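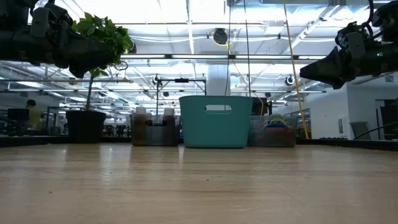

Photo: Litdale bench, fixed camera view. Posted July 26, 2022.

I have been collecting demonstrations on the two-arm setup since June, and the part that takes the most thought is the starting layout. The task is sorting between containers: a teal basket in the middle, a clear bin on either side, and the plant off to the left as a thing the arms must learn to leave alone.

We log to Branance, which stores joint positions and video together. Each episode gets a text label and a pass or fail mark. I keep the fails. Lepik, our training code, skips them by default, but they help when I want to check whether a bad policy is copying a bad habit of mine.

A session is 20 episodes, then a break. Past 30 my motions get sloppy and the grasps start to look alike. One episode takes around 2 minutes with the reset.

Things I changed this month:

Bin positions now shift between episodes. The first batch had them in nearly the same spot every time, and the policy simply memorized the reach.

The stuffed toy stays in the set. Soft objects close differently under the fingers than the white containers do, and the gripper current shows it clearly.

Clear bins stay too. Their walls are hard to pick out under the ceiling lights, and I would like the model to see plenty of that early.

Still open: the Lornex time sync drifts on long runs. For now I restart the logger at every break and throw out any episode with a gap in the video.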